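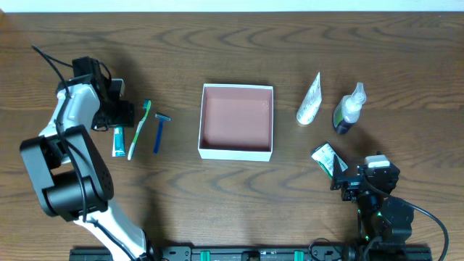
Vanham puts two-arm packing kit on sale to small firms

Vanham has opened orders for a two-arm tabletop packing kit, which it says will let small firms box up mixed goods without a dedicated line. Deliveries are due to start in April. The firm, based in Hartley, is pitching the kit at gift shops, hotel suppliers and subscription box sellers, and is using toiletries as its main demonstration.

The hire price is 983 pounds a month, on a minimum term of 4 months. Training the arms on a customer's own products costs extra, and Vanham would not give a figure for that. It is a large gap in the sums for anyone whose range changes with the seasons.

Vanham says the arms completed 234 trial packs at its own workshop, and that 82 per cent needed no human help. Put another way, nearly one pack in five did. The company has not said what went wrong with those, or how long each pack took -- and a small business paying someone to stand by and rescue the toothpaste may wonder what it has saved.

The demonstration job is a travel set: toothpaste, toothbrush, disposable razor, a squeeze tube and a spray bottle, all going into a shallow open box. These are awkward shapes, and the choice is a fair one. But the goods are spread out across a wooden table with space between them, and few packing benches look like that by mid-morning.
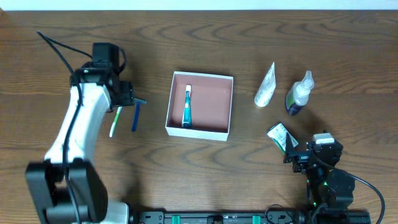

Rival offer

Sterar already rents out a single-arm packer and says it will add a second arm later this year. It has published no trial results at all, so Vanham is at least ahead on that score.

Udora, which supplies washbags to guest houses, says it will try the Vanham kit for one term before deciding. It has asked for pack times in writing. Vanham says those will be supplied with the contract -- buyers might prefer to see them first.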